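Storage of seed collections: changes to the drying and testing schedule

The seed library's holdings were last audited in September, when the register stood at 406 accessions. Germination results from that audit have now been worked through, and the schedule below replaces the one issued with the previous handbook. It applies to all members who hold seed at home on the library's behalf as well as to the main collection.

The principal finding concerns moisture. Lots that were packed at a relative humidity above 35 per cent showed a marked fall in viability by the second year, regardless of species. Lots dried below that level held their original germination rate within the error of the test. Temperature mattered less than expected over the range found in members' houses, provided the container stayed closed.

Members should therefore dry all orthodox seed over silica gel before packing. Use equal weights of gel and seed in a sealed jar, with a paper hygrometer card visible through the glass. Large seed such as beans, peas and pumpkin takes longer than fine seed and should be checked by the snap test on a spare sample. A bean that dents under a fingernail is not dry. A bean that shatters under a hammer is.
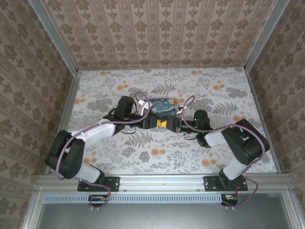 Do not use the oven, even on its lowest setting. Household thermostats cycle well above the dial figure and the embryo can be damaged before any change in colour is seen. Sunlight through a window has the same fault. If silica gel is not to hand, dry rice baked beforehand and cooled in a closed jar is an acceptable substitute for bean and pea lots only.

Once dry, seed goes into foil laminate sachets, labelled inside and out. The label carries accession number, cultivar, place grown, year of harvest and the initials of the packer. Pencil is preferred to ballpoint, which fades and can transfer to the foil. Three cultivars were found under more than one spelling in the register and have been standardised as follows: Braludano (climbing bean), Lundetti (paste tomato) and Nandadine (lettuce, semi-cos). The pepper Tatlı keeps its undotted final letter. Please amend home labels to match.

The Braludano entry has also been corrected for date. The register gave 1885 as the year of first listing, on the strength of a handwritten catalogue in the donor's family. The catalogue itself has since been examined and the year is legible, but it refers to the nursery's founding and has no bearing on the bean. The field now reads "unknown, before donation".

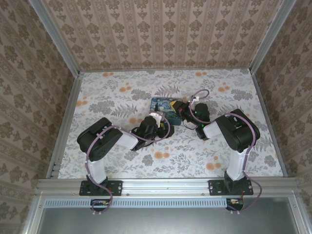 Sinéad Ó Súilleabháin writes that the 35 per cent threshold is too generous for lettuce and onion, and that her own lots of Nandadine kept at that level dropped below half in their third winter. She asks that the short-lived groups be given a separate figure. The point is accepted. Lettuce, onion, leek and parsnip should be dried to 25 per cent or lower and regrown on a shorter cycle, as set out in the following paragraph.

Testing intervals are now fixed by group. Onion, leek and parsnip are tested every year. Lettuce, pepper and sweet corn are tested every second year. Beans, peas, tomato and the cucurbits are tested every third year. The standard sample is 52 seeds, of which 50 are set out on damp paper in five rows of ten and the remaining two are kept back for the snap test or for reference. Where a lot holds fewer than 200 seeds, halve the number set out and mark the result as provisional.

Record the count at day seven and again at day 14. Seeds that have swollen without a root showing are counted as ungerminated. Mouldy seed is noted in its own column and the paper changed. Any lot under 60 per cent is to be grown out in the next suitable season, with isolation distances taken from the handbook.

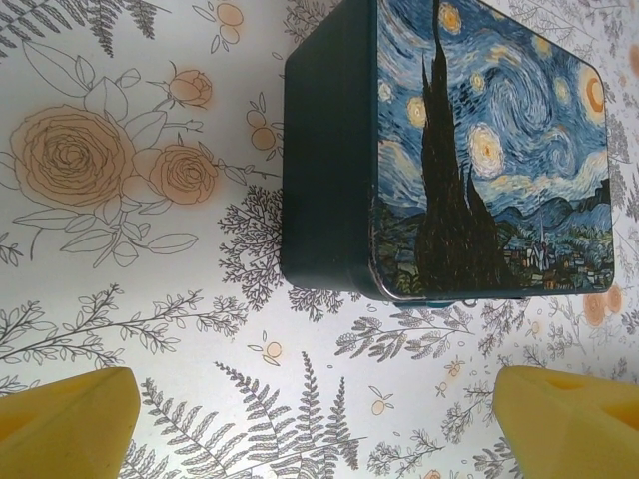
Tin with "The Starry Night" on the lid.

Outer containers may be of any kind that closes firmly, as the foil sachet is the moisture barrier. Keep them off concrete floors and away from external walls. Each container should hold one crop group only and carry a contents list on the underside of the lid.

Result sheets for home-held lots go to Eamon Phelan, who will enter them in the register. Sheets without an accession number will be returned to the sender. Silica gel is available at the usual exchange table in 500 gram bags, and used gel can be handed back there for regeneration.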